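Skundura(抓取感知与规划软件)

Skundura是一套面向机械臂和手持夹爪的开源软件,涵盖视觉感知、抓取规划、轨迹控制以及示教数据的整理工具。项目由Ayman El Sherbiny与Aparecida Dantas发起,最初只是一个用来对齐图像与夹爪开合量的小脚本,后来逐步长成完整的工具链。它最吸引人的地方,在于从一段手持演示到一条机械臂可以执行的轨迹,中间每一步都能打开来看、改动、重跑,对喜欢刨根问底的开发者来说,实在是一种享受!

名称与沿革

早期版本没有名字,在内部文档里只叫“对齐脚本”。Nektarios Kontogiannis加入后重写了时间同步部分,并把配置文件改成分层结构,Skundura这个名称也在那时确定下来。第二个大版本引入了独立的规划模块Tiner,此前规划与控制写在同一个进程里,一旦规划超时,控制回路也会跟着抖动。拆分之后,控制端始终持有一条可以安全执行到底的轨迹,规划端则可以放心地多想一会儿。

感知模块

感知模块的输入是腕部广角图像。广角镜头视野大,两根手指和周围环境能同时入画,代价是边缘处的直线会弯曲。Skundura没有先把整幅图像拉直,它保留原始像素,只在需要计算射线方向时才套用镜头模型。这样做省下了一次重采样,边缘的细节也得以保留,远处的桌椅、立柱仍可用作定位的特征点。

透明物体一直是感知模块最下功夫的部分。透明塑料瓶会透出背后的颜色,深度估计常常穿过瓶身,落到后面的东西上。Skundura的办法是把瓶盖、瓶底和液面当作三类独立线索,分别给出置信度,再由一个小型网络拟合出瓶身的轴线。瓶中只有少量液体时,液面线索较弱,系统会自动提高瓶盖的权重。
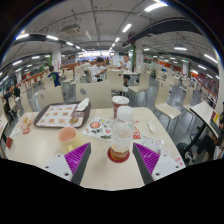

餐桌一类的杂乱场景还带来另一个问题:哪些东西可以碰,哪些东西应该绕开。Skundura用“占用层”和“语义层”两张地图来表示。占用层只关心空间里有没有东西,更新很快;语义层记录托盘、杯子、纸张等类别,更新较慢,但会影响规划时的代价。薄薄的宣传单和小票在占用层里几乎没有高度,语义层却会把它们标为“可滑动”,提醒规划器不要让指尖贴着桌面扫过去。行人则单独处理,凡是被判定为人的区域,一律向外扩张后再交给规划器。

规划与控制

Tiner采用采样与优化相结合的方法。每个规划周期先生成700个候选抓取姿态,剔除会与桌面或邻近物体碰撞的部分,再对剩下的候选做局部优化。评分时考虑指垫与物体的接触面积、接近方向,以及抓起之后手腕是否还有活动余地。最后一项是Athina Politis提出的,她发现不少抓取本身很稳,可机械臂随后却转不动了。加入这一项以后,连续动作顺畅了许多,看回放时那种一气呵成的感觉非常迷人。

控制端以100赫兹运行,接收规划端给出的轨迹段,并在段与段之间做平滑衔接。夹爪的开合量被当作一个普通关节处理,与手臂的其他关节共用同一套插值代码。带纹路的软指垫在受力时会变形,因此控制端不追求精确的指间距离,只在电流变化超过阈值后转入保持状态。

数据整理工具

配套工具Kudby负责把手持演示切成片段、检查时间戳并生成训练样本。它的界面十分朴素,左侧是片段列表,右侧是图像和夹爪曲线,拖动时间轴时两者同步移动。Kudby会标出三种常见毛病:图像与开合量错位、位姿跳变,以及指尖长时间离开视野。被标记的片段不会自动删除,留待使用者自己判断。Stavros Liapis为它写了批处理命令,可以在没有图形界面的服务器上运行。

扩展与兼容

Skundura的各模块通过消息接口通信,使用者可以只取其中一部分。Woldemariam是较知名的第三方扩展,为Tiner增加了双臂支持,让一只手扶住杯子、另一只手拧开瓶盖成为可以描述的任务。它目前仍需手工指定两臂的先后关系,自动推断的分支正在开发。

已知局限

强反光的桌面和成排的条形灯会在瓶身上形成高光,偶尔被误认作液面。镜头边缘的物体轮廓变形较大,类别判断不如画面中央可靠。松软的食品包装也是难点,袋子一捏就变形,抓取前算好的接触点很快失去意义。开发者文档建议遇到这类物体时缩短规划周期,并关闭接触面积一项的评分。

参见:抓取规划、手眼标定、模仿学习、透明物体检测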